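Ulov team notebook, August, entry started 4:30 in the afternoon
Soft objects, hand-held gripper

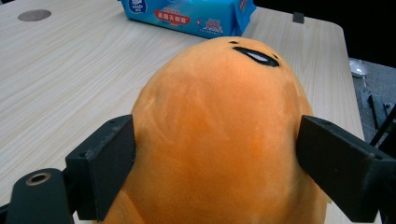 Orange plush between the fingers, sides pressed in a little.

Well, we finally got to the soft objects, and I have to say it was the nicest afternoon the club has had all summer. I know the plan said we'd finish the hard blocks first, but everybody was tired of blocks (me included!) and the sleepy face won us over. I think we learned more this way anyway, so I'm not sorry.

The main thing to write down is how far we close. With the blocks you squeeze until you stop, and that's that. With the plush there isn't any clear stop, the fabric just keeps giving, and each of us had a different idea of what "closed" meant. Looking back through the recordings you can tell whose turn it was from the finger gap alone, so for the next batch let's agree: close until both sides dent slightly, hold for a slow count of two, then lift. Please don't squash it flat, even if it's funny.

We got 30 recordings and I kept 23 of them. The other seven were mostly people starting the lift before they'd settled the grip, plus one where I was talking and forgot to press stop, sorry about that one. The goal for the Hatmont showcase is still 100 good ones per object, so we have a way to go, but the last ten or so went very smoothly and I think two more sessions would do it.

Agarwal group asked whether we could share our block recordings with them. I said yes, as long as they send us theirs, and they seemed happy with that. The shared folder is at 3570 files now and badly needs sorting before anyone else sees it. Bomov naming rules, please, with the object first and then your initials!

Things for next time:
Try a grip lower down, where the plush gets wider.
Check the finger screws before we start.
Ask whether the younger students want a turn. They were so patient watching and I'd love to get them on the tool.

Urmila Singhal

Added at 6:10: files copied over, batteries are on the charger.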